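How I Set Up a Craft Fair Stall (Without Losing My Mind)

I've had so many messages since the spring fair asking how I lay out my stall that I thought I'd better write it all down in one place! I make felt brooches, bunting and little fabric houses, but most of this will work for candles, cards, jam, whatever you sell. My next one is the Lustberg Makers' Market in July, so I'm doing all of this again myself over the next few weeks.

Step 1: Find out exactly what you're getting

Email the organizer and ask for the table size. Don't assume! I turned up at my first Koltmont fair with a cloth for a six-foot table and was given a four-foot one, and I spent the whole day tripping over the extra. Ask if there's a wall behind you, if you can hang things on it (usually no), and what time you can unload. Lustberg lets you in 2 hours before doors, and I use every minute of it.

Step 2: Do a practice run at home

This is the big one. Clear a table the same size as your pitch, or mark it out on the floor with masking tape, and build the whole stall. Bring out the crates, the risers, the price signs, all of it. Then walk past it as if you were a customer heading for the cake stand. What do you see first? If it's the cash tin, move things. 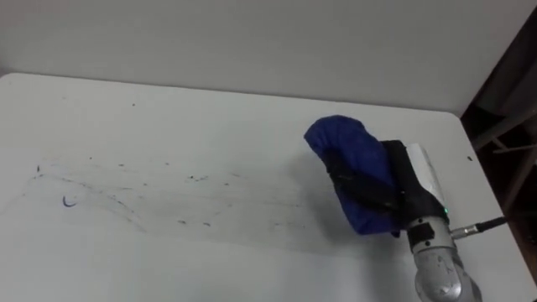

Marking out the floor works fine until you need height, according to one reader who wrote in after my last post, and she ended up using her ironing board so she could judge what was at eye level. I love this and I'm stealing it.

Step 3: Build up, not just out

A flat stall looks like a yard sale. I use old wooden crates at the back, then a couple of shoeboxes wrapped in brown paper in the middle, and the small stuff in bowls at the front where people can dig around (people LOVE to dig around). My tallest things go on the back corners and I leave a gap in the middle so I can see and chat. If you hide behind your display you'll have a very quiet day, trust me.

Keep the fragile pieces off the front edge. Small children have elbows at exactly that height.

Step 4: Price every single thing

Lots of shoppers are too shy to ask, and they'll just put it down and wander off. I use swing tags on the brooches and one chalkboard for the bunting. Round numbers are your friend when you're making change with cold fingers. I also write a little list of prices for myself and tape it inside the cash tin lid, for when my brain stops working after lunch.

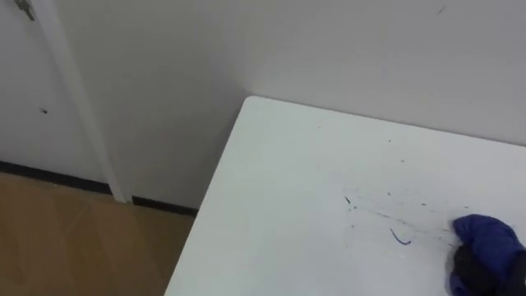 How much stock to take is the question I get most. The Koltmont spring fair had over 1,000 people through the doors, and I took 194 pieces, which was plenty. I went home with two crates still full. For a smaller market I'd take half that and put out a bit at a time, so it never looks picked over. Keep the spares under the table, sorted by type, with the lids off so you can grab things fast.

Step 5: Pack a "just in case" bag

Mine lives by the front door and never gets unpacked. It has scissors, safety pins, tape, string, two pens, a spare tablecloth, clips for windy days, bags for customers, a sweater, and far too many granola bars. I add change the night before: mostly ones and fives, plus a roll of quarters. If you take cards, charge your reader AND your phone, and bring a battery pack. The signal in the Quintanilla barn is awful, so if you're booked there, check your reader's offline mode before you go.
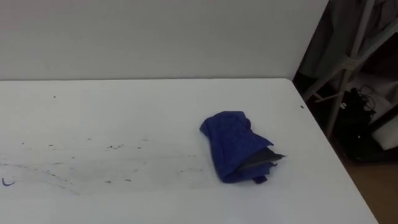 Pack the car backwards, so the table covering and crates come out first and the stock comes out last. I did it the wrong way around for a whole season and had brooches all over a parking lot more than once!

Step 6: On the day

Stand up as much as you can. Say hello to everyone, then leave them alone for a minute. I usually bring something to sew, and it starts more conversations than anything on the stall. Make friends with the stallholder next to you right away too, because you'll need somebody to watch your table when you run to the bathroom.

And have a stack of cards with your name and your next fair on them. I got three bunting orders from cards I gave out at Drulov last fall, from people who hadn't bought a thing on the day.

If you're coming to Lustberg in July, come and say hi. I'm hoping for the spot by the tea tent again!

Posted 16/05/2023
14 comments
Shared 37 times

You might also like
My favorite swing tags and how I make them
Easy no-sew bunting for beginners
What I learned at my first Koltmont fair
Outdoor stalls: gazebos, weights and wind
Drulov Fall Market roundup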